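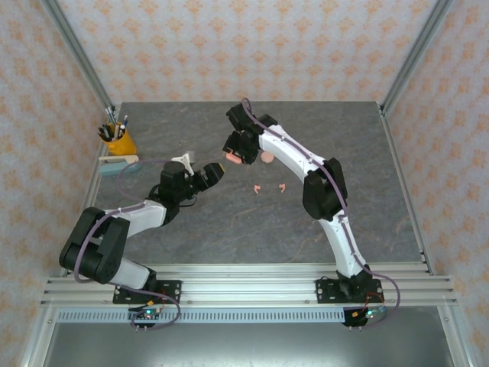
Can I feed the rye starter straight from the fridge, or does it need to warm up first?

Feed it cold if you're in a hurry, but give it a couple of extra hours before you judge the rise.

That was Malte's question on the whiteboard and my answer under it, and I'm copying both in here before somebody wipes the board again.

Test bake notes, January, bench two. Started mixing at 5 in the morning, which I do not recommend to anyone who likes their evenings. The plan was to sort out the rye loaf before Marcela takes it to the Lastomden market, because the last batch had that gummy line along the bottom and she was (rightly!) not going to put a price on it.

Flour is the new sack from the Dawber mill. It's a coarser grind than the last one and it drinks water like crazy. I went in with my usual amount and ended up with something I could have grouted a shower with. Added another 40 grams of water and let it sit, and after half an hour it was the sticky paste I wanted. So for anybody picking this up: don't trust the old card taped to the mixer, it's for the old flour. I crossed the number out but left the card up, the salt figure is still good.

Two loaves, same dough, 200 grams of starter split between them. Loaf A went into the small Pullik tin, loaf B into the long one. I let A proof on the shelf over the radiator and B on the bench by the door, where it's drafty. A was cracking on top well before B had done much of anything, and I got nervous and baked it right then. B I left until I saw the same little pinholes on the surface. Ilse says the pinholes are the only thing she looks at with rye and I'm coming around to that, the clock has been no help to me at all.

Oven is still running hot at the back left. Turned both tins halfway. Bujar, if you're reading this, the spare thermometer is in the drawer with the lames and not in the one with the string, I looked in the string drawer for ages.

Cut A too early. I know, I know. It was still a little warm in the middle and it smeared on the knife, so I can't tell you if that's gumminess or just me being impatient. Wrapped what was left in a towel. B stays whole until Sunday and then Parvathi and I will cut it together with the good knife, and she can write up the crumb, she's much better at that than I am. My entire vocabulary is "nice" and "hmm."

Crust on both is darker than I expected and I love it. Tastes almost like coffee at the edges! The caraway is too much in A, though. I toasted it this time and that made it a lot louder, so cut it back or skip the toasting.

Cost: the Dawber sack came to 144 with the delivery to Brultdale, so please reseal it properly and keep it off the floor.

Next round: same water as today, a bit less caraway, both tins on the radiator shelf. Also want to try a scald with the cracked rye that's been sitting in the blue tub. Need to feed the starter tonight. Malte has offered, and he's been told where the jar is.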